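So I got the job at Nemier because I'm good with spreadsheets, and by January I was spending my nights alone with a robot arm and a pile of bags. (My mother thinks I work in insurance. I've let it go.)

The idea was my boss's and it was pretty simple, at least on the whiteboard! The arm grabs a bag by the strap. Before it lifts, it gives a tiny tug, waits, and gives another. The old method, Zerura, looked once, decided where the strap was, and went for it with total confidence, like my uncle parking a truck. Ours was called Momis, and Momis was allowed to change its mind.

I ran 255 lifts with each. Same bags, same order, me in the same sweater because the lab heat was off again. Zerura dropped 50. I wrote that down and ate a granola bar and started over with Momis, and I swear I wasn't rooting for anybody until somewhere past the halfway point, when I noticed I was whispering "wait, wait, okay, go" at every tug. It dropped 11.

Eleven! I wanted to call someone, but it was two in the morning, so I told the arm.

Then I did what you're supposed to do and tried to ruin it. I turned the tugs off and kept everything else, and the drops came right back. I turned on the first tug only, and got something in between. It was the second one that mattered, the one my boss had almost cut to save time. A strap can feel fine on the first pull and be sliding the whole while, and you only find out if you ask again.

I typed that into the report and sat looking at it. There was a voicemail on my phone from my sister, six days old. I'd called her once after our fight, she'd said she was fine, and I'd taken that and gone straight back to work.

I put the phone face up next to the keyboard and set the arm up for one more bag, the heavy one that Zerura never could keep hold of. 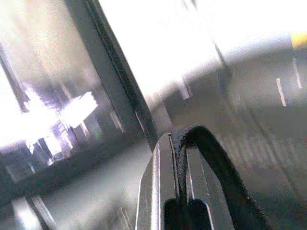 My sister gets up at five for her shift at the Opoku bakery, so I figured if I stayed until then I could catch her before the ovens got loud. I had three hours. I made coffee and fixed the axis labels on my chart, and at five I called, and she said she was fine, and I said okay, but are you?

She said hang on, let me go outside.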